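Plavora > Work with us > Open calls > Kitchen trials

About Projects Safety reports Open calls Contact

Call for participants: dish handling trials after the grip fault

Plavora is looking for seven people to join the second round of our kitchen trials, starting in May 2023. We test how a robot moves dishes between a sink and a dishwasher, and we stopped the first round because of a fault. We want that you know about it before you apply.

In the first round the robot made 1,703 grasps. In 87 of them the gripper reported a closed hold when it had no hold, or only a weak one. Most of these ended with a plate sliding back into the rack. Five ended with a broken plate, and one participant got a small cut on the hand when she reached in to help. The arm did not stop by itself, which it should have done.
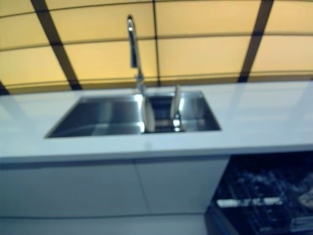
Gripper fingers at the smaller basin of the trial sink.

The fault was found in the force reading of the fingers. Trutden replaced the sensor board, and the software now compares two signals before it accepts a hold. We believe this is correct, but a repair must be tested with people in the kitchen, and for this reason we make the call.

Your task is to work at the counter, to give the robot simple orders and to press the stop button whenever you feel unsure. You will never be asked to put your hands in the rack while the arm has power. After each session you write a short report in your own words.
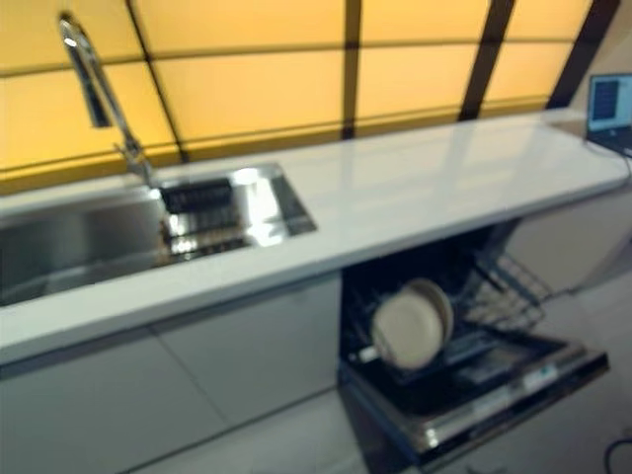 Sessions take two hours, with a pause in the middle. You should be 18 or older, able to stand for this time, and comfortable to speak up when something looks wrong. Technical knowledge is not necessary. We pay for each session, also when we must stop it early, and we cover local travel.

To apply, write a few lines about yourself to Aleksandra Bielecka, trial safety lead, through the contact page. Please mention if you took part in the first round. The full fault report will be sent to everybody who is invited.

Related calls
Night shift observer, Fimel warehouse trials
Test technician, gripper repair (Trutden)
Jasińska kitchen study: results from December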